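Studisari Sets Its Equipment Budget, With Grippers at the Top of the List

Anyone who has stopped by the Studisari workshop this winter will know that the talk over coffee has been mostly about money, and the good news is that the talking is nearly done. The group has settled on a spending plan for its small robotics program, and it goes into effect in March. It is a modest plan, as these things go, but a good deal of thought went into it, and the people who worked on it seem happy with where it landed (and happy, too, to be getting their evenings back).

The biggest decision was to put hand-held grippers ahead of a second robot arm. Studisari already has one arm, bought from Barredo a while back, and there had been a strong feeling among some members that another one would be the natural next purchase. Gordon Thibodeau, who put the plan together, was one of them at first.

"I came in wanting the arm, and I'll admit I had already picked out the corner of the room for it," he said. "But then we sat down and looked at what we do from one week to the next, and so much of it is a person holding a gripper and showing how a thing gets picked up and put down. The arm we have spends a lot of its day waiting for us to finish that part."

The plan pays for 2 new hand-held grippers, to be ordered from Jidetti, along with a proper stock of spare parts. That second item may sound dull, but it got the longest discussion of all. Finger pads take a beating in this kind of work. They rub against tabletops, they get bumped on the rims of things, and sooner or later the corners start to go. Up to now, Studisari has bought replacements one set at a time, paying shipping on each order and then waiting for the box to come. 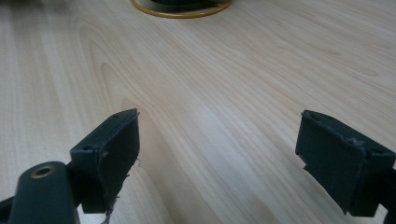 Hwa-young Ha, who looks after the tools, had been asking for a parts shelf for as long as most people can remember, and she came to the budget meeting with a folder. In it were all the small orders from the past year, and once they were laid out side by side, there wasn't much argument left to have. The new budget sets aside $500 for pads, screws and inserts, to be bought in one go and kept in labeled drawers by the door.

"It isn't exciting, and I know it isn't," she said, laughing. "But I would like to be able to change a worn pad before lunch and have people working again after lunch. A chipped corner doesn't always stop you. You just begin to wonder whether the grip you're getting today is the same one you had last month, and I would rather not be wondering."

She has also written up a simple wear check, which will be taped inside the lid of each gripper case. It asks whoever is signing the tool out to look over the edges of both pads, feel for any screw that has worked itself up, and trim or clear away any threads that have caught on the fingers. Anything doubtful goes in the blue tray, with a note saying what was noticed.

Another $500 will be held back for repairs to the arm, whose service agreement runs out this spring. Lộc Hà got prices from Barredo and from Favia, a smaller shop across town, and recommended Favia, mainly for the shorter drive and for the fact that they will let a member stand at the bench and watch. He thinks that if two or three people learn the simpler jobs that way, next year's repair line could be smaller. The rest of the group liked that idea very much, and there is already a short list of names on the whiteboard.

There was some gentle back-and-forth over tables. Tâm Văn had hoped for new work surfaces with a dull finish, having found that the overhead lights put a shine on the wood-grain tops they use now. In the end the group agreed to try moving the lights first. If that doesn't help, there is about $100 in the plan that could go toward mats, and the question of tables will come back around in the fall.

As for the second arm, it hasn't been forgotten. Ermira Mladenović has been asked to start a file on it, with prices, floor space, power needs and the training that new users would have to have, so that the group isn't starting from scratch when the subject comes up again. She would be glad to hear from anybody who has bought one lately and is willing to talk about what it cost them after the first bill, meaning the cables, the stands, the covers and all the other little things that never seem to be on the quote.

The Jidetti order goes out at the start of March, and delivery is expected to take several weeks. The current grippers will stay in use in the meantime and will be kept as backups afterward, with fresh pads on them as soon as the drawers are filled. Members who would like to help sort and label parts when the boxes come in can leave their names with Hwa-young at the tool desk, any evening before 8.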